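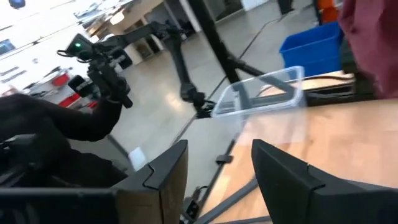

What do we do with episodes where the clear box is lost from the depth image? We keep them, and we mark them with a separate label so the training script can give them less weight.

Wednesday, two-arm handover, transparent box set

Anqi Lu finished the relabeling before lunch. The set has now 124 episodes, and 14 carry the new label. In most of them the wrist camera sees only the bright edges of the plastic, and the grasp point jumps to the table behind.

I trained the Vallberg policy again on color images only. The start of the approach is smoother – the last centimeters before contact are still slow. I did not change the gripper force.

To do:

- run the same test with the box tilted on the table edge
- check time offset between the two arms in episode 105
- ask Florian Perrin if the Mertens script can read the label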